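Tray Assembly Pilot, Podska Site: Progress Report to the Jestico Fund
Second reporting period, to the end of October

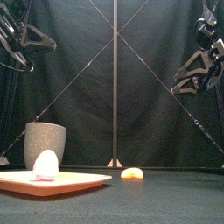 The fund asked for a plain account of what the two-arm cell has changed for the people who make up breakfast trays at Podska, and the short version is less than we promised. The cell is still a training bench, separate from the main line, and it does not yet send trays to anyone. Progress has to be judged against the task itself. A tray, an egg, a tumbler and a piece of fruit are four things a new starter on the belt can put in order before the first tea break, and the arms have needed most of this period to do it at a pace we can bear to watch. The application spoke of "full tray assembly by autumn". I would not sign that sentence again.

What was done
We ran 1000 supervised attempts. Of these, 755 ended with a tray the shift lead would have passed. In a further 21 the cell stopped itself and had to be reset from the panel, and the rest were finished or put right by hand. Barreto, who supplied the arms, reads the first figure as a good one for this stage. On the belt, a person who got one tray in four wrong would be moved to other work by Thursday.

The speckled tumbler gives the least trouble. Fruit is the worst of it, as pieces vary in size and the setting that suits one is wrong for the next. We asked Barreto in the last period for a way of adjusting this without calling an engineer. It has been shown to us once and has not been installed.

Effect on staff
The application said the cell would free staff from repetitive work. I can't report that it has. Two people from the early shift now spend part of each day at the cell, setting out items, clearing them away and noting failures. Both told me this is more repetitive than the belt, and lonelier. They logged 369 hours between them in the period, and those hours came out of the ordinary rota with no cover. Everyone else on the early shift has felt it, most of all between six and half past seven.

There is some good to set against that. Abílio Teixeira, who has led the early shift for years, has learned to teach the arms new movements and is now better at it than the visiting engineer. He would like more of this work and a pay grade to match. The grade does not exist at Podska. I have raised it with personnel twice and have had no written answer.

Wrist and shoulder complaints on the belt are unchanged. As the cell takes nothing off the belt, I would not expect otherwise, and I ask that the claim about strain injuries be left out of the fund's newsletter until we have something to show.

Staff have also asked whether jobs will go. Management's line is that none will "as a result of the pilot". People noticed the wording – so did I. A clearer statement, covering what happens after the pilot, would do more for goodwill than another open morning.

Money
Spending on equipment is within budget. Spending on staff time is over, because none was budgeted. We ask to move the unspent travel line across to pay for cover on the early shift.

Next period
Barreto wants to start a second cell at Trullska. I advise waiting until the fruit setting is in and working here, and until the grade question has an answer. If the fund prefers to go ahead, the Trullska shift leads should visit us first, on a normal working morning, and talk to the staff without the supplier in the room.

We will carry on at Podska with the same four items. Adding the bread roll has been put back to the spring.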